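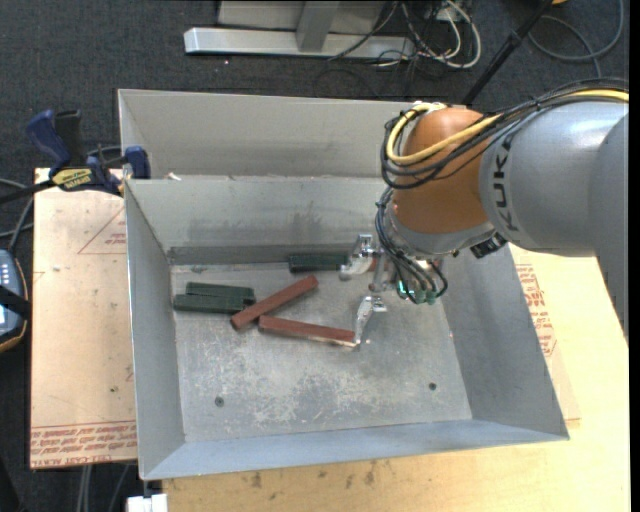
From: Manuela Ruggiero
To: Mular cell users
Subject: Re: bin has moved again?

Hello Nilmini, hello all,

Nilmini Bepari wrote:
> After the homing in the morning, the fingers touch the rear wall
> of the bin before they reach the blocks. I have not changed the
> program. Is it the bin or the arm?

I think it is the bin. When we took it to Notstead in February, it was put back by eye, and one clamp at the rear left corner does not stop it from turning a little. Please do it in this order:

1. Arm up and away, drives off.
2. Loosen the clamp, but do not take it off.
3. Measure from the table edge to the front wall, left and right. The two values must be the same.
4. Tighten, then teach the bin frame again with 4 points on the floor, not on the rim. The rim is bent.

My old value for X was 1,066. If yours is more than 8 mm different, write to me before you save it.

Please look also at the hoses beside the wrist. They should not pull when the last axis turns. I have spare ties in the Tillman drawer.

Regards,
Manuela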